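Gercombe Textile Care Laboratory
Call for Participants: Household Table Linen Wear Study

Posted January 21, 2019
Reference: Study 172

Gercombe is recruiting households for a study of how printed table linen ages under ordinary domestic use. The study is run by the fabric testing group under Keabetswe Buthelezi, with statistical work by Valter Granström. We are looking for 392 households within the Plala delivery area. Enrollment stays open until all places are filled.

Background

Laboratory abrasion and wash tests give repeatable numbers, but they apply one kind of stress at a time. A tablecloth in a home is wiped, folded, leaned on, spilled on, dried in sunlight and washed with whatever else is in the machine. The combined effect on print and fiber is poorly documented. Results from this study will be used to revise the wash and wipe cycles in our own test schedule.
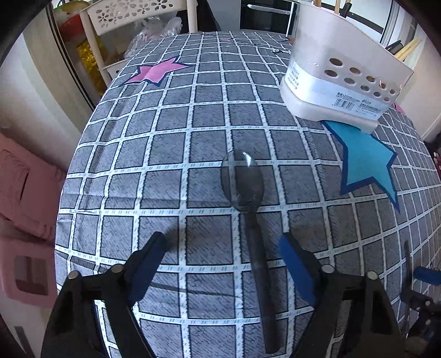 Print type is the main variable. Participants are assigned a cloth from one of several print groups, and the assignment can't be changed after delivery. Large areas of one color tend to fade evenly, and the loss can be measured with a single reading. Fine repeated marks are harder to assess. On a gray cloth with a white grid, small light-blue dashes along the white bands may lose contrast well before the squares look any different, and outlined figures such as a pink star edged in dark navy can fade at the outline and the fill at separate rates. For these groups, the mail-in kit contains a color card and a short guide to placing it.

What participants do

Each household uses the assigned cloth on its main eating table for 13 weeks. During that time you will:

Keep the cloth on the table for at least one meal a day.
Wash it when you would normally wash it, using your usual detergent.
Record each wash on the log sheet, including water temperature and drying method.
Record spills that leave a visible mark after wiping.
Complete 2 short questionnaires, one at the start and one at the end.
Return the cloth, unwashed, in the prepaid bag.

Do not iron the cloth unless the care label on your assigned group allows it. Do not use bleach. If the cloth is torn or burned, stop using it, note the date in the log and contact the study office. Damaged cloths are still wanted.

Eligibility

You must be 18 or older and have a table used for meals on most days. The tabletop must be between 28 and 40 inches wide. You must have access to a washing machine, either at home or in a shared laundry. Households with children and pets are welcome. Employees of Gercombe or of Ekström, which supplies the base fabric, may not take part, nor may members of their households.

Marking and measurement points

Measurement points are set before the cloth is shipped and are not shown on the fabric. Please do not mark the cloth yourself. Readings are taken at the center, at the place settings and along the fold lines, then compared with an unused piece from the same roll. 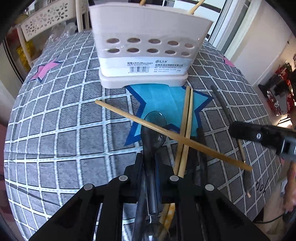 Applied and printed figures are read separately from the ground fabric. A reading is rejected if any object, shadow or reflection falls within the measured area, and this applies to clear objects as well. A transparent plastic spoon with its bowl lying over a blue fabric star, for example, leaves the star in view but still makes a color reading taken through it unusable. When you take the weekly photograph requested for some print groups, remove all dishes and utensils first and keep the color card flat.

Payment

Households that return the cloth and a completed log receive $172. Partial payment is available if you withdraw after the midpoint, provided the cloth is returned. Payment is by check or prepaid card and is mailed after the cloth has been checked in. Returned cloths become the property of the laboratory.

Privacy

Names and addresses are stored apart from the study data. Photographs should show the cloth and color card only. Images that include people will be deleted. Log sheets are kept under a household code.

How to apply

Request a screening form from the study office by phone or mail, quoting Study 172. State the width and length of your table, the type of washing machine you use and the number of people who regularly eat at the table. Applicants will be told in writing whether they have been placed in a print group or on the reserve list. Questions about eligibility should be addressed to Lamai Boonyarit, participant coordinator. Questions about payment should be addressed to Ihor Kobzar in the accounts office.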